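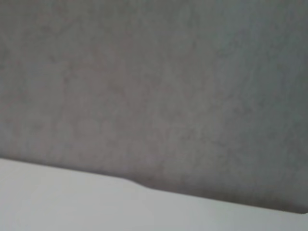
Brestitley, Saturday, March 30, 2024

Grey finish next to a pale one - leave it or paint over?

FloorSmits
Hello all, long-time reader and a rare poster, so bear with me. We got the keys to my aunt's old place this month and I've been going round the back room deciding what stays. Most of it was easy (goodbye, curtains) but I keep coming back to the grey. It's a blotchy, cloudy sort of grey, with the plain off-white running along the bottom of it, and I can't decide whether I love it or whether it makes me think of a multi-storey car park. I also don't know what the finish is. My aunt can't remember, only that it was done in 2000 and that she argued with the decorator over it. There's a tin of Todus left in the cupboard under the stairs, but the lid has gone solid and I daren't assume it's the same stuff. Has anybody here lived with something like this? I'd like to have the room usable by July, when my sister comes to stay.

Kettle_and_Toast
Oh, please keep it! We had something very like it in our first flat and I missed it terribly when we moved. It's a restful sort of grey, and those soft darker patches are very kind to fingermarks, as anyone with small children will tell you. If you paint it flat you'll be touching it up every spring, believe me.

rowan70
Going to disagree, I'm afraid. Mottled finishes had their day and to my eye this one looks tired. And the two don't sit well together - your pale bit has a slight green in it, and the left side of the grey is going pink. One of them has to go, and the grey is the one I'd lose. Couple of coats of something plain and you'll wonder why you waited.

FloorSmits
I had noticed the pink! It goes bluer as you move to the right, and I've been blaming the daylight, but now I'm not so sure.

Faustine Aubert
Hello Floor, I did decorative finishes for a living until my knees objected, so I'll be a bore for a minute. I wouldn't like to say from a picture whether you have brushed plaster or a matt paint over board, they can look remarkably alike. Tap it with a knuckle in a few places and then press a fingernail somewhere out of sight. As for the colour, hold a sheet of plain white paper against the left and then the right, once in the morning and once in the evening. If the pink moves about, it's your light. If it stays put then it's in the finish, and no lampshade will cure it.

rowan70
Or paint it.

Faustine Aubert
Or paint it, yes, but find out what it is first! I once put 3 coats over a waxed finish for a very nice couple and every one of them came off like the skin on a custard.

Kettle_and_Toast
Custard! Floor, before you do anything drastic, try a decent lamp in there. The top right looks a good deal darker than the middle and a bit of warm light over that side might change your mind. I got mine at Fedoruk for 7 pounds in the sale.

FloorSmits
Thank you, all of you, even rowan. I've done the knuckle test - it sounds dull in one place and hollow in the next, so I'm none the wiser, but the fingernail left no mark. I'll do the paper morning and evening and come back. Meanwhile I've asked for a sample pot of the Kirnura off-white, to try on a spare bit of board and prop up beside it.

rowan70
Get the bigger pot.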